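1/14/24

Okay so I finally started on the blocks! I've been saying I would since May, when we moved in here from the Kernville place and everything small and loose got dumped into one big tub. Cor Van Damme helped me haul it up the stairs back then and he still brings up his knee.

My plan was to sort by color. That lasted maybe nine minutes, and then I had a heap of "sort of brown" that could have gone anywhere, so I switched to size and felt much better about life. The long ones went back in the tub for another day (sorry, long ones). Anatole called in the middle of it to ask if I still had the Barthorpe set, the one his kids used to fight over, and I said probably, somewhere, give me a week. He thinks there were 327 pieces in it. I'm not checking.

What helps is the trays. I used to pile everything straight on the wood and then half of it would slide off and vanish into the gray carpet, and dark blocks are the worst for that. With two trays next to each other I can keep the little ones together in the blue one and stop when I get bored.

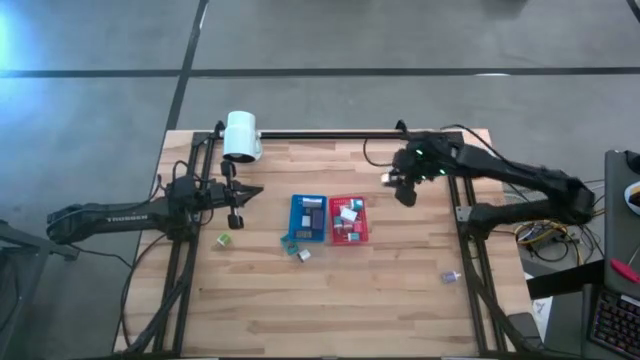
Anyway, I quit before dinner and had soup. Need to ask Pullen's if they still sell those shallow lids, and also call back about the dentist. Tomorrow the long ones, maybe, or maybe just the soup again!

Recent entries
The Dalgleish shelf, part two
Soup for one, soup for six
Where did all the tape go

Contact | Copyright, all entries mine | Back to top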